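Ticket: Reference list export drops DOIs, library repository
Opened by: Graduate Office, Palacios campus
Assigned to: Repository support
Priority: Normal (raised to High by requester, lowered by us, raised again)
Status: Closed, with a grumble

Reported problem
Theses deposited through Merkent show a full reference list in the preview. In the published record, any reference past number 70 loses its DOI and the journal title turns into the word "Journal." The requester notes that a doctoral candidate now appears to have cited "Journal" more than any other publication in her field. Her examiners have noticed.

Log, January

9:10 am. Reproduced on the first try, which is always a bad sign. Test thesis with 40 references: fine. Same thesis with the list doubled: everything after 70 comes out as "Journal."

9:45 am. Asked Graduate Office which template the students use. Was told "the current one." There are three current ones.

11:20 am. Cleared the cache. No change. Cleared it again for morale.

1:30 pm. Opened a case with Sasside, who host the metadata service. Automatic reply says our question is important and suggests an article on resetting a password.

2:15 pm. Sasside replied. They see no errors on their side and recommend checking our side. Checked our side. Recommended they check theirs.

Next morning, 8:50 am. Found it. The Flirneveck connector sends references in one block and stops reading at 3000 characters of identifiers. Whatever is left gets the default value. The default value for a journal title is "Journal." Somebody picked that on purpose once.

10:05 am. Raised the limit on the test server. All references come through, DOIs included.
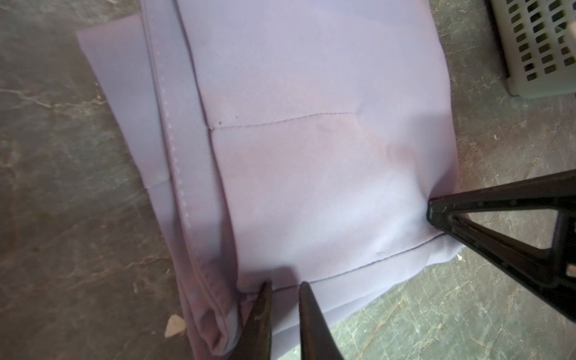
10:40 am. Change request for the live server sent back: wrong form. Sent the right form. It has the same questions in a different order.

3:25 pm. Approved and applied. Re-exported the 18 affected theses. Spot-checked the longest ones by hand and the journal titles match the deposited PDFs.

4:00 pm. Graduate Office confirms the candidate's record is correct. They also ask if we can make the list alphabetical. It is alphabetical. Sent a screenshot.

Left open
Default value still needs changing to blank. Separate ticket raised with the Flirneveck people, who have marked it "cosmetic."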